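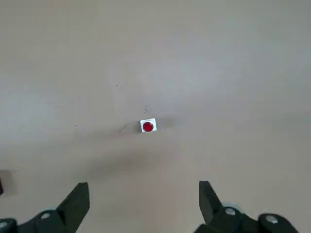

26/09/2026
By the Irgate desk

Small red things, then. Buttons, stickers, dots on white squares, the stuff that ends up at the bottom of every drawer in Nirkport. We cleared one out. 62 pieces, most of them no bigger than a thumbnail.

Rule one, get it all onto a pale bare surface. One piece at a time. Red on white you'll spot from across the room, gray on gray you wont. Wipe first, hairs and specks show up the minute the table's clear.

Then sort. Kan trays, 140 slots, fine for tiles. Hoten does a deeper one with 100, better for anything domed. We filled niether. More in November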